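Boso Homewares

MEDIA RELEASE
August

Boso to open table-setting and snack-serving range to trade buyers, with new grey surface as the base

Boso Homewares will take trade orders for its Reletti serving range from August. The range covers trays, boards and a matte grey table surface, and is aimed at cafes, office kitchens and small function rooms that put out drinks and packaged snacks for people to help themselves.

Reletti replaces the company's earlier Iltivach line, which was sold for nine years and is now discontinued. Buyers who still hold Iltivach stock can keep using it alongside the new pieces. The tray sizes have not changed.

The main change is in colour. Iltivach was sold in cream and dark brown. Reletti has been cut back to plain white for the trays, natural wood for the boards and a single mid grey for the surface. Boso asked 335 existing trade customers what they would keep and what they would drop, and most of the replies asked for fewer colours and a table finish that does not throw glare under downlights.

The grey has a flat finish with no pattern or lines.

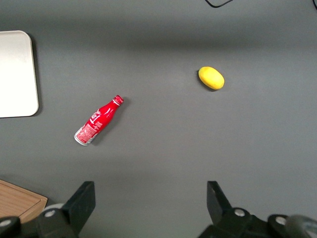
What is in the range

The white tray is square and is meant for cups, cut fruit or wrapped biscuits. The wooden board is sold separately, for bread, cheese or citrus. Both can be ordered singly or in cartons.

The grey surface is supplied as a tabletop or as a loose cover for an existing table. Covers are cut to order at the Akgül workshop, which also finishes the boards. The usual wait for a cut cover is roughly 40 working days, and customers with odd-shaped benches should allow longer. Standard tabletops are held in the warehouse and go out with the next freight run.

"Our trade customers mostly serve things in the packet they came in," the company said. "The packaging brings plenty of colour on its own. A red bottle or a tartan box looks fine on grey and it looks busy on almost anything else we tried."

Boso has also put together a short layout guide for staff who set up self-serve tables. It suggests keeping long boxes well apart from trays, leaving clear space for hands, and laying packets flat if the table is likely to be bumped. The guide is 2 pages and comes with every order. It can be printed and stuck inside a cupboard door. 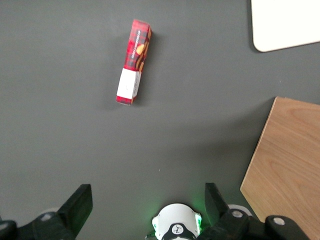
A long red and plaid box on the matte grey surface.

Care

The trays and boards should be washed by hand and dried before stacking. The grey surface can be wiped with a damp cloth and mild detergent. Scourers and bleach will mark the finish and are not covered by the warranty.

Ordering

Trade orders open at 9 am on the first business day of August. The minimum opening order is 100 pieces, which can be mixed across trays and boards. Tabletops and covers are counted separately and have no minimum. Existing Iltivach account holders do not need to reapply -- their account numbers and payment terms carry over.

Sample packs with one tray, one board and a swatch of the grey surface are available to account holders on request. The cost of the pack is credited against the first order.

Media and trade enquiries: Boso Homewares trade desk, 9 am to 4.30 pm, business days.

ENDS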